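Progress Report: Window and Door Replacement at the Lollorwood Residence
Second reporting period
Prepared by the project office, Krajewska Joinery and Glazing
For: Todia Housing Fund

Where we are now

In the first report we described the survey of the building and the choice of the window system. The present report covers the period from the delivery of the first frames until the end of December. It also answers the remarks that the Fund sent us after reading the first report.

The grant covers 482 windows and the balcony doors that belong to the same apartments. The building has two wings. The east wing is finished on all floors, with the exception of the stairwell glazing. In the west wing we have completed the ground floor and the first two floors above it, and the third is in work. We are six working days behind the schedule that was attached to the grant agreement. In the first report we were afraid of a longer delay, so we consider this an acceptable result, but we do not want to hide it.

Installation

The work in each apartment follows the same order. The old frame is cut and taken out in the morning, the opening is cleaned and leveled, and the new frame is set and fixed before the evening. The inside trim is done on the next day. In the first weeks we tried to do the frame and the trim on one day, and the quality of the corners suffered. The supervisor of the Fund noticed this during the visit, and the remark was correct. We went back to those apartments and made the corners again at our own cost.

The walls of the west wing are less straight than the drawings show. In several openings the difference between the upper and the lower width was too big for the standard packers, and we had to build up the side with mortar. This is slow work in cold weather, because the mortar needs longer to harden. Most of our delay comes from it.

The bathroom windows were moved to the end of the program for each floor. They are smaller and have obscured glass, and the residents asked us to keep the bathrooms in use as long as possible. This change has no effect on the cost.

Glass units and the Tallix seals

The frames are closed with the Tallix gasket, as approved. During the first cold nights we received complaints about a draft at the lower edge of some balcony doors. We checked the doors and found that the gasket was pressed correctly at the sides but not at the threshold. The cause was the adjustment of the hinges, which had been left in the factory position. Our fitters now adjust the hinges of every balcony door on the day of installation and once more when the trim is finished. The doors already installed in the east wing were adjusted during one Saturday, with the agreement of the residents.

A small part of the glass units arrived with scratches or with dust between the panes. All of these were sent back and the supplier replaced them without charge. Two units for the stairwell are still missing. They have a special shape and the factory makes them only when it has enough orders of this kind. Until they come, the openings are closed with insulated panels, which are painted on the outside so that the facade does not look unfinished.

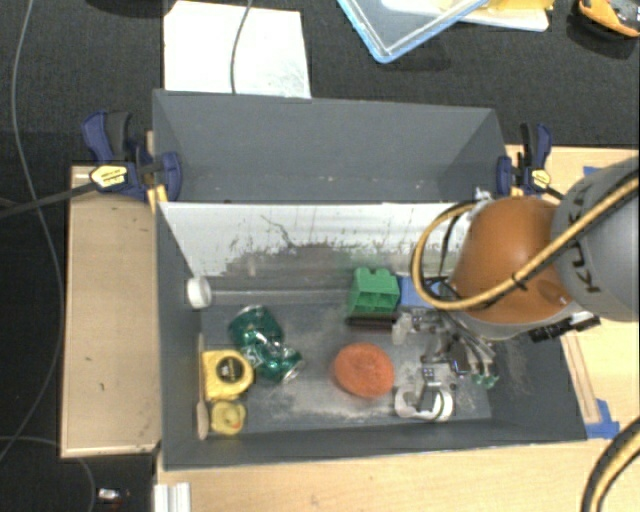
When will the stairwell glazing be complete?

The supplier has confirmed the two missing units for the second half of the next period, and we need one working day to install them after delivery. We will inform the Fund as soon as they are in our warehouse.

Residents

The information sheet is now given to each apartment one week before the work, and a shorter reminder is put on the door the evening before. In the beginning we used only the reminder and it was not enough. People did not have time to move their furniture, and the fitters lost the first hour of the day. Since the change, nearly every room is ready when the team arrives.

We received requests for a different handle from older residents who find the standard one hard to turn. The supplier offers a longer handle for the same frame. The difference in price is small and we propose to pay it from the reserve. We ask the Fund to confirm this in writing before we place the order.

There were also questions about water on the inside of the glass in the morning. The new windows are much tighter than the old ones, and the air in the rooms does not change by itself as before. We have added a page about airing the rooms to the information sheet. In the bedrooms we recommend opening the window fully for a short time, morning and evening, and not leaving it tilted during the whole day.

Budget

Spending is inside the approved lines. The line for frames and glass is used as planned. The line for masonry and mortar is higher than planned for the reason given above, and the line for scaffolding is lower, because on the courtyard side we could work from the inside. We request permission to move 1223 from scaffolding to masonry. The total of the grant does not change. The invoices are attached in the same order as the budget table.

Disposal of old frames

The old wooden frames were painted many times and cannot be burned. They go to the licensed yard in closed containers, and the weight slips are kept in our office. The glass is collected separately. One container stood in the courtyard longer than was agreed with the house management, and we apologized for this. The pick-up day is now fixed in the contract with the yard.

Plan for the next period

First we will finish the third floor of the west wing and continue upward floor by floor. If the temperature falls under the limit for the mortar, we will change to the inside trim and the bathroom windows, so that the team does not stand without work. The sills on the street side will be mounted after all the frames of that side are in place.

The supervisor asked for a water test on the street side, where the rain comes most often. We agree with this and suggest doing it on one finished window per floor, with the supervisor present. The result will be added to the next report.

Points where we need a decision from the Fund:

The longer handles, paid from the reserve.
The transfer between the scaffolding and masonry lines.
The date of the water test.

We would be grateful for an answer to the first point before the others, as the delivery time for the handles is long.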